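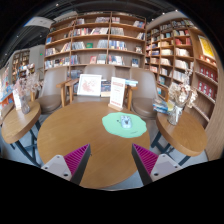

When I moved to this country I learned to read menus before I learned to read newspapers, and I think it was the better school. A newspaper always says the same things with different names, but a menu is written by a person who wants you to stay. In my first months I went every week to a café called Sesia, near the bus station in Ovotcombe, and I ordered by going down the list from the top, so that I did not have to choose. At a round wooden table, with a card standing upright in its wooden base, I feel at home very quickly, even in a town I do not know. The card is a kind of host. It tells you the first words you will need, and you may look at them for as long as you want.

I have now been learning English for 16 years, and people sometimes ask me for the method. I have no method. I have a drawer with six notebooks in it, and in the notebooks are words which I found in cafés, waiting rooms and launderettes. At the last counting there were 1255 of them. I do not write the translation next to the word. I write where I was. For "drizzle" I have written two things, because on a menu it was olive oil and outside the window it was rain, and for a whole afternoon I believed that somebody was making a joke with me.

The small words were more difficult than the long ones. "Pop in", "pop out", "pop it on the side". A lady in a bakery told me to pop my card in, and I put it inside the bag with the bread. "Pudding" I still do not understand completely. It can be a cake, it can be a thing with blood in it, and it can be simply the moment after the main course. In my own language we have nine words for porridge and not one for "cosy", so I should not complain.

My sister-in-law recommended me Cloveo, a programme where you repeat sentences to the computer and collect points. I did it every evening through July. The sentences were correct and I could not use any of them. I have never needed to say that the uncle's umbrella is older than the bridge. What I needed was how to refuse a second piece of cake without sounding angry, and this I learned from listening to two women at the next table, who refused it for ten minutes and then ate it.

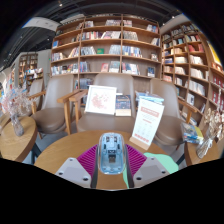
Clear mouse, round table.

Listening to other tables is perhaps not polite, but it is a very good teacher. You hear how people really finish their sentences, or do not finish them. "So, anyway." "But there we are." I collected these endings for one whole notebook. When I used "but there we are" for the first time, at the dentist, he nodded as if I had said something wise about my tooth.

At the moment I am reading a cookery book by Baek, a small press that prints old household recipes with the original spelling. I read it with a pencil, slowly, two pages before sleep. Yesterday's new word was "coddle". I wrote it down with "in bed, cold feet" beside it, and tomorrow I will try to coddle an egg.

If you also keep such a notebook, please tell me in the comments which word is the last one in it. And if somebody can explain "pudding" to me, I am still interested.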